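# About Clodgate Knit & Mend

Come in, sit down, and mind the yarn basket by the door (everyone trips on it once). We're a small school for knitting, darning and the care of old clothes, and if you've found this page you probably have a sweater with a hole in it, or a grandmother's cardigan in a drawer that you can't wear and can't bear to give away. You're in good company! Most of the people who walk through our door arrive with a paper bag under one arm and start by apologizing for what's inside it.

The school was started by Qistina Hutapea at her own kitchen table on Narkden Street, with 7 chairs that didn't match and a kettle that took forever. She had spent years doing alterations for a dry cleaner and had grown tired of telling people that a thing couldn't be saved when she knew perfectly well that it could, given an afternoon and the right wool. So she began inviting customers home to learn how to do it themselves. Word got around, the kitchen got crowded, and her landlord began to ask polite questions about the foot traffic.

We moved into the old Clodgate seed store one May, with the paint still tacky on the window frames, and we've been here ever since. The upstairs has the good light and the big tables. Downstairs is where the washing, blocking and drying go on, and it smells of wet wool from one end of the year to the other, which we've all come to like.
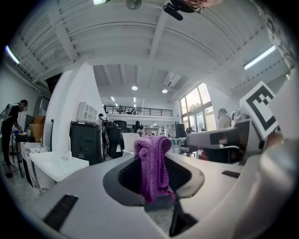
*Purple knit with a ribbed texture.*

## What we teach

Our beginners' course is called Niven, after the street where Qistina's aunt lived, the aunt who taught her to turn a heel. It runs for eight weeks, one evening a week, and starts from nothing at all: how to hold the needles, how to cast on, how to read your own stitches so you can tell when something has gone wrong three rows back. By the end you'll have a hat, a fairly respectable pair of wrist warmers and a swatch full of mistakes that we made you put in on purpose and then fix.

After that, people tend to wander off in their own directions. Some go on to colorwork, some to socks (the sock people are a world unto themselves and meet early, with pastries), and a good many join the Josalach class, our long course in mending. Josalach covers Swiss darning, woven patches, replacing cuffs, closing up moth damage, and the slow business of matching a color that hasn't been sold in decades. You work on your own clothes the whole way through, so bring the difficult ones.

We also hold an open table on the first Saturday-style afternoon we can manage each month; the date goes up on the front window and in the newsletter. There's no charge and no lesson plan. Come with your knitting, or your ironing-board cover, or the stuffed rabbit with the missing ear, and somebody will pull up a chair and have a look at it with you.
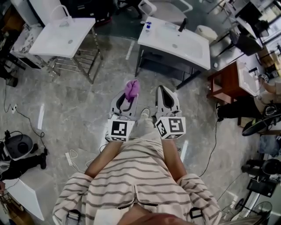

*A crumpled pink-purple cloth, and a cream-colored jacket with thin dark stripes.*

## How we like to do things

Classes are kept to nine people, so that a teacher can get to everybody before the tea goes cold. We'd much sooner run a second class than squeeze in a tenth chair. If a course is full, do put your name on the waiting list, as plans change more often than you'd think and we call people in order.

You don't need to buy anything before your first evening. Needles are here to borrow, and practice yarn is included in the fee. When you're ready for your own, we keep a modest shelf of wool and cotton downstairs, and we'll happily tell you if the cheaper one will do just as well for what you have in mind.

Left-handed knitters are very welcome, and two of our teachers knit that way themselves. The stairs are steep, so if they're a trouble to you, let us know when you book and we'll set your class up on the ground floor.

## The mending book

On a stand near the register you'll find a fat green ledger in which every finished Josalach repair gets a line: what it was, where the hole was, who fixed it, and a snippet of the yarn taped alongside. It had 397 entries when this page was updated on August 23, 2024. Feel free to leaf through it while you wait. There's a fisherman's sweater in there with three separate entries, each in a different hand, and its elbows are going again.

## Finding us

We're at the Clodgate end of Narkden Street, in the brick building with the green double doors. Ring the lower bell, as the upper one hasn't worked for ages, and come on up.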